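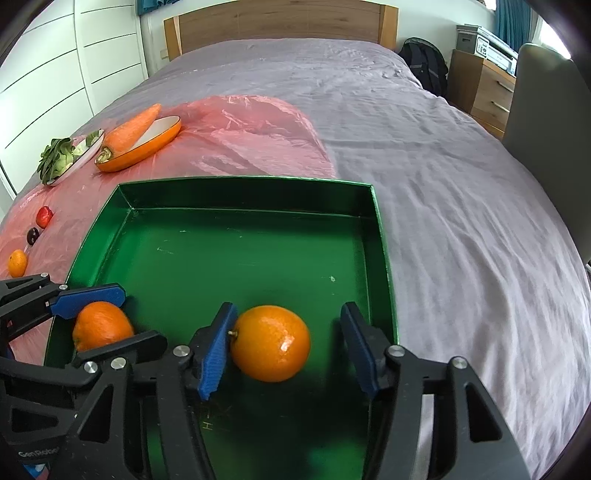

Mwanaisha Mushi, Wycliffe Mrema y Piret Kuusk
Grupo de Estudios del Hogar, Hirndale

3.2. Superficies improvisadas para clasificar alimentos

En las viviendas visitadas en Punine, la cama fue la superficie alternativa más frecuente cuando la mesa de la cocina estaba ocupada. De las 626 sesiones registradas, 300 se hicieron sobre una cama y las demás sobre mesas, encimeras o el suelo. En el dormitorio de la figura 2 se extendió un plástico rosado translúcido sobre el cobertor y se colocaron encima las piezas de fruta. La caja verde poco profunda se apoyó directamente sobre la ropa de cama. La zanahoria ocupaba una fuente ovalada y las hojas verdes, un plato redondo, mientras que dos de las naranjas estaban en la caja.

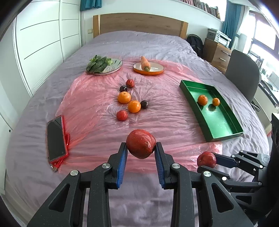
Figura 2. Fruta sobre plástico, con el cabecero de madera al fondo.

El plástico fino presenta un inconveniente conocido: se arruga con facilidad y las piezas redondas tienden a desplazarse hacia los pliegues. Mrema propuso tensarlo bajo el colchón, pero en camas anchas la lámina no alcanzaba los dos lados. Las fuentes con borde limitaron ese movimiento en las hortalizas. Para la fruta resultó más práctica la caja, cuyo fondo rígido no depende de la firmeza del colchón.

El orden de colocación varió entre hogares. Unos agrupaban por especie y otros por tamaño; los criterios se codificaron según la pauta de Nyanda (apartado 2.4). Los casos mixtos se analizan en el apartado 3.3.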